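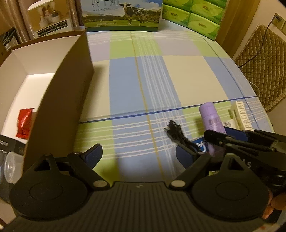

From: Beril Dağdelen
To: gremcombe-allotments list
Date: 08/12/2023
Subject: Re: water bill and the seed order

Quick one from my phone, sorry. Answers below, then I have to run.

On Friday, Fadwa Tazi wrote:
> Two things before the weekend. The water bill came in at $335, up from
> last July, and I don't see how with the rain we had. Also is anyone
> doing the Hiso seed order or should I just go ahead? Trevor's closes
> it on the 14th.

Bill – I think it's the standpipe by plot 96. Dripping all spring, Mei-kuen taped it up but tape is tape. Can someone read the meter at night and again first thing, before anybody waters? If it moves we have a leak and I'll call Natton. If not, we pay it and argue later.

Seeds – yes please go ahead Fadwa. I have lists from Yung-ching and Chia-hao, nothing from the lower row yet. Chia-hao wants the long purple beans again, NOT the dwarf ones they sent instead. Yung-ching just wants garlic, up to 75 cloves if the price is OK, less if not. Put me down for leeks and the same kale as before, cant remember the name, curly one.

Money to Fadwa when you pick up, cash or check. No IOUs this time.

Also the side gate. Whoever has the spare key pls say so, I don't mind who, I just need to get the compost truck in. Driver won't carry it round from the road and niether will I.

Back on email tonight.

Beril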